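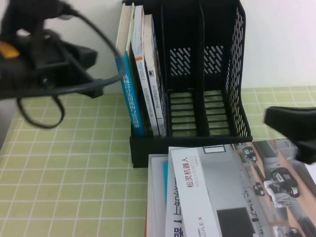 Quick notes from the Narik bindery visit before I forget it all. Got there at 9, doors still locked, stood in the yard with 11 other people until Rostyslav Bondarchuk let us in through the loading side. He runs the sewing floor and did the whole tour himself. First stop was spines, and he was very firm on this: lettering has to read from across a room. Characters running straight down a blue spine in white, like the book on the left in the black mesh organizer, he'd pass that. Small dark type on white, no. Mine at home are mostly the second kind, oh well.

Then the sewing line. Loud. Old Derkach machines, two running, one in bits on a bench. Thread smell, wax, somthing like burnt dust. We got to fold a section each and mine was crooked.

Glue room was closed to visitors, looked through the window only. Trimming was the best part, a stack goes in shaggy and comes out square.

Lunch not included, the Adside cafe over the road does soup. Shop has seconds at 135 a box, cash only, bring a bag becuase they don't have any. Bus 9 back to town, missed one, next one was packed. Paper store tour is in April, already signed up.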